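Two-arm robot at an open day, flowers on the table: what should visitors be allowed to do?

Posted by Yuzuki Tanabe in Events and Demonstrations, November
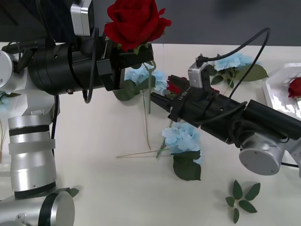 I am helping to prepare an open day at our workshop in Flilldale. We will show a robot with two arms which handles artificial flowers, roses and hydrangeas, on a white table. We expect 800 visitors, many with children. My question is about the programme. Is it better to let the robot repeat one short task the whole day, or to change the task every hour? And may visitors put a flower on the table by themselves? My colleague wishes it very much, I am not so sure.

Danai Galanis
I have done such demonstration at Trastlow for several years, so I can tell you what was good for us. Keep one task, and make each run short. People stay for 20 minutes at the most, and those who come later want to see it from the beginning.
Visitors should not reach over the table while the arms have power to move. We let the child choose a flower and give it to the operator. The operator stops the arms, lays the flower down, steps back and starts again. The children were content with this, they still say "it took my flower!"
Please also try the thin stems in advance. When they lie across each other, ours pulled up two flowers together, and then you need one person who can explain calmly. Ask your safety person to look at the whole plan before the day.

pletum51
just put a rope round it and play music

Yuzuki Tanabe
Thank you, Danai, this is very useful. We will do it with the operator. One more thing I forgot to ask: did you use a microphone? Our hall has a strong echo.

Danai Galanis
Only in the first year. After that we made smaller groups and spoke normally.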